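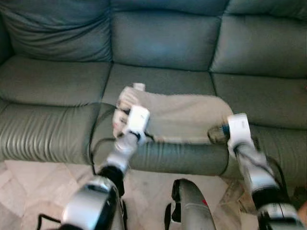
## Notice to Staff of the Residents' Laundry, Tustance House

Jan 9, 2019

1. The Management of Tustance House wishes to inform all laundry and housekeeping staff that the folding of towels in the residents' lounges will, from the first week of February, be carried out by the Cattaneo unit. The unit has two arms and two hands, and is to be referred to in all written records as "the unit". Other names for it have appeared on the rota. They are to stop.

2. The unit will fold on the sofas. Staff have asked why it can't use the folding table in the basement, as they do. The table was built for people who stand on one side of it and talk to people on the other, and the unit could not be brought close enough. The table will remain where it is until a decision has been reached.

3. The daily number of towels is 750. On its best day at our sister house in Zoncombe, the unit folded 716. The remaining towels were folded by the evening shift, who had not been asked to do so and who did not enter the time on their sheets. Staff at Tustance House are reminded that all time must be entered.

4. No member of staff will lose their position. This was stated at the meeting in the dining room and is now stated in writing, as requested. Four members of the folding team will move to resident contact, a new post with the same hours and the same pay. A description of the post is being prepared. Until it is ready, those concerned should make contact with residents in whatever way seems sensible.

5. It has been noted that towels folded by the unit are being taken off the pile and folded again. The unit folds in half, in half again, and then in thirds. The folding team has for many years folded in thirds first, so that the edge is hidden and the towel sits properly on the rail. Management accepts that the second method is better. The unit has been set up for the first, and a change must be applied for through the Sudon office. An application has been made. In the meantime no towel is to be folded twice.

6. Residents may watch the unit from the chairs by the window. They may not hand it things. A resident on the second floor has on several occasions given it a cardigan, and the unit, which has no instructions for cardigans, held on to it by the shoulders until someone came. The resident has said that she was content to wait. Staff should nevertheless return garments promptly.

7. Several residents have asked when the folding team is coming back to the lounge. The team never worked in the lounge. On enquiry, it appears that the residents mean the half hour after lunch, when the clean towels were brought up by trolley and whoever had brought them would sit down for a while. This half hour does not appear in any rota held by Management. It was therefore not considered when the unit was ordered.

8. Having now considered it, Management has decided as follows. The trolley will continue to come up after lunch, although the unit could be supplied by the goods lift. It will be brought by a member of the resident contact team, who will remain in the lounge for 30 minutes. The time is to be entered on the sheet under "delivery".

9. Ten towels will be left on the trolley each day and will not be passed to the unit. They are for the use of residents who wish to fold. Most of those who have asked ran households of their own, and two worked in hotels. Their towels are to go on the rails as they are, whatever their shape. Paragraph 5 does not apply to them.

10. The unit is switched off at six. The switch is on the wall behind the piano, and the last member of staff to leave the lounge is responsible for it. If the unit is holding a towel at that time, it should be allowed to finish. Staff have been seen waiting beside it in their coats, and Management has no objection to this, provided that the lights are also turned off.

11. Questions about this notice may be left in the box outside the office. The question already in the box, asking whether the unit minds, has been read and passed to Cattaneo. Their reply, received this morning, states that the matter is outside the terms of the service agreement. It has been pinned up beside the folding table for those who wish to see it.

The Management, Tustance House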